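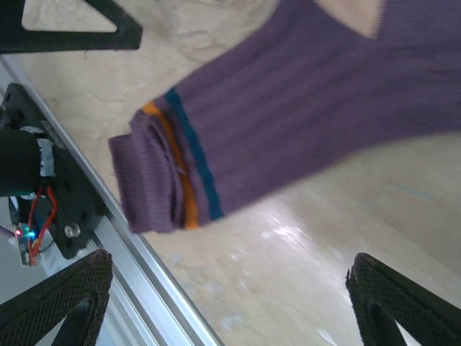 Peninah Waweru wrote in to ask whether socks really need a tray of their own, when a deep drawer has done the job in her house for years and nobody has gone barefoot yet. Fair enough, Peninah! I had a deep drawer too. Mine held nearly 50 singles at its worst, and every morning I dug through the lot for two that matched.

So welcome to the sock tray page, which I've been wanting to put up since May. I love this thing. I fold the socks small, drop them in the squares, and the whole collection is right there when I look down. Felista Swai got me started with a spare divided tray from Wivbridge (the one with the crooked divider, long gone now), and I've been fussing over how to fold ever since. Ribbed ones are my favorites to work with because they hold a fold so well, and I can't resist a stripe at the cuff. Plum with orange and teal? Yes, please.

The tray

Light wood, thin dividers, a neat grid of squares. I like it best before anything goes in, when I can still change my mind about where the colors should go. Purples up front this time, I think, then the grays, and the loud ones at the back where they can cheer up a Monday. The gray, blue and rust stripes behind it are a pretty good color plan all by themselves!
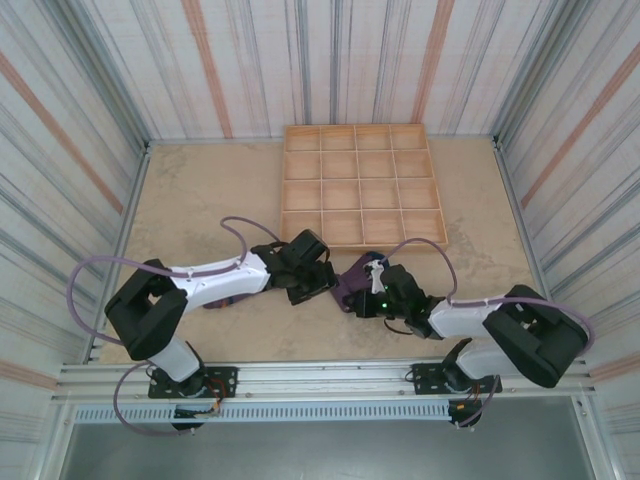 Filling it up

My fold is nothing fancy. Lay the sock flat, smooth out the ribs with the side of your hand, bring the toe up toward the cuff, then fold again until it fits the square. Thick winter pairs need one fold fewer or they spring open on you. It takes me 15 minutes to do a full wash load, a bit longer if there's a good show on.

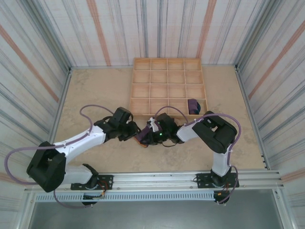 A touch of purple in the front right corner.

I always start at a corner and work across. Felista starts in the middle, and we have agreed to disagree.

Fabrics up close

Knits next to something soft and fuzzy make me happy. Creamy off-white goes with every sock I own.
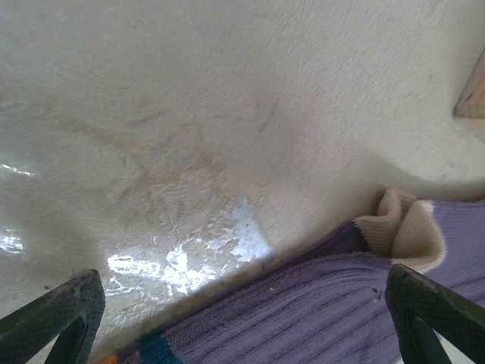 Fleecy off-white, faint tan marks and all, with purple knit beside it.

Page last updated November 1, 2018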